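Machines and Everyday Work
Handout 4: Can It Clear the Table Yet?
Instructor: Latrice Kincaid
Revised 8/6/24

Read this before the session, along with the Skustlow packet. Bring the packet with you. We will be marking it up.

Last time we looked at machines that do one job in one place. A dishwasher is a good one. It doesn't know what a plate is, and it doesn't need to, as long as a person scrapes, loads, unloads and puts away. Most of the labor people complain about is in those four verbs, and that is the part the new machines are supposed to take over. I have been hearing so since I was a student, so forgive me if I ask for numbers.

Terms for this session

Task: what the machine was asked to do, in the words it was given.
Chore: what the person at home wanted done. Usually several tasks, plus noticing that they need doing.
Trial: one attempt, from a fixed start to a fixed end.
Intervention: any time a person steps in. Moving a cup back to its starting mark is an intervention, even when the report calls it a "reset."
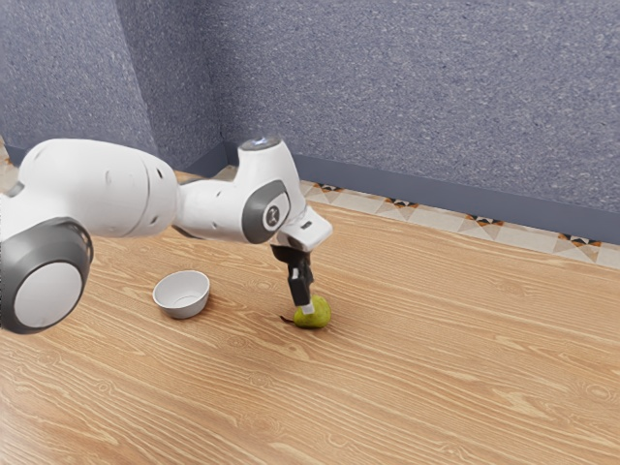
Claims about household robots nearly always rest on pick-and-place, and a lot of the trials are run in simulation. I have no quarrel with simulation as a place to practice. You can run 1,000 trials without bruising any fruit. But look at what the practice consists of: one small pear on its side, one empty bowl a short way off, bare wood between them, and a white fingertip at the top of the pear. There is no mail on that surface, no second pear leaning on the first, no child's elbow. A still like this can't tell us whether the pear ever got to the bowl, and even a perfect record of pears in bowls would leave most of a kitchen untested. Ask what the machine does when the bowl already has something in it.

The Drudthorpe case

The packet describes a trial at Drudthorpe, a small packing shop that put in a Yammine arm to sort returned goods into bins. The summary page reports 300 items handled in a shift. Page 12 has the table you want. Items were laid out singly by a worker before the arm reached for them, and soft bags were left out of the count. The worker is not in the labor figures at all.

I don't think anyone was lying. The arm did what the summary said it did. But if you were the one deciding whether to buy a second arm, you would want to know that the first one came with a person attached.

Compare the Sukar home study, also in the packet. It is smaller, only 20 trials, and the results are much worse. I trust it more. The authors list every intervention and who made it, and they say plainly that their machine could not tell a dirty napkin from a clean one.

Questions to put to any demonstration

Who set the table up, and how long did that take?
Were the failures kept in the count?
Was the object one the machine had been trained on?
What happens after a drop?
How fast is the video being played?
Who cleans the machine?

For next time

Pick one chore you did yourself this week. Write down every step, including the looking and deciding - people always skip those. Then mark the steps you believe a machine could do today, and say what evidence you would accept. One page, typed. "I saw a clip" does not count as evidence.

Shop-floor examples are fine if you have a job. The unit on warehouse work has moved to September, so hold on to the second half of the packet until then.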